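Entrevista con la responsable de operaciones del centro de clasificación Cudamance

Publicado el 26 de julio de 2025

El centro de clasificación de Cudamance emplea a 52 personas y puso en marcha en mayo su primera línea de recogida automática, denominada internamente Trikard. Ngozi Tijani, responsable de operaciones, recibió a esta redacción para hablar de los efectos del cambio en la plantilla.

«La pregunta que más escuchamos al principio fue si habría despidos», recuerda Tijani. «La respuesta quedó por escrito en el acuerdo con la representación del personal: ningún contrato se extingue por la entrada de la línea». Cuatro operarios del turno de mañana pasaron a supervisión tras un curso impartido en las instalaciones de Catard.

Uno de ellos es Jonatan Dalen, con once años de experiencia en la cinta manual. «Antes terminaba la jornada con los hombros cargados. Ahora termino con la cabeza cansada», explica. «Hay que aprender a leer los avisos de la máquina, y eso lleva su tiempo».

Tijani reconoce que la adaptación ha sido desigual. Los objetos pequeños y ligeros siguen siendo los más difíciles – una esponja de cocina no se agarra como un utensilio de plástico – y las pruebas se hacen pieza por pieza antes de modificar cualquier parámetro. 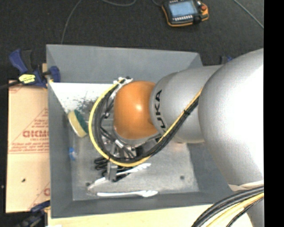
«Quien ha separado material a mano sabe por dónde conviene coger cada cosa, y ese conocimiento no venía en el manual», añade. Por ello, los operarios participan en la revisión semanal de los ensayos, con voto en las decisiones sobre ritmo y pausas.

Queda pendiente la clasificación profesional de los nuevos puestos. Zuweira Akpalu, delegada de personal, pide que el complemento de supervisión se consolide en el salario base. La dirección prevé presentar su propuesta después del verano.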